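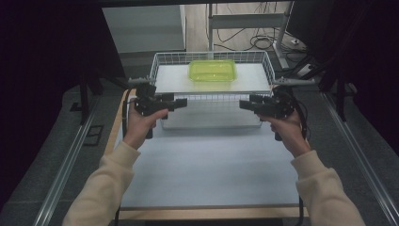

Trerach room check, baskets and trays
Checked by Marisa Valentini, March

Wire basket, bent or sharp ends: OK. Run a cloth round the rim, as bare fingers miss things.
Basket lid sits flat: OK today. I was told this was "sorted for good" last time and I'll believe it in a month.
Green plastic tray, cracks at the corners: none found. The Gelten sheet says check it every 69 uses. Who is keeping count?
Stacking limit 2 high: label missing again. Replace.
Table edge, splinters: pass, though I'd like it sanded.
Table covering lies flat: pass. Vidport call it non-slip. Not convinced.
Cables clear of the walkway: pass at 2 pm. Check again at closing.
Form 997 signed: no. Su has the only copy, apparently.

Result: pass with comments. Last month's comments are still open.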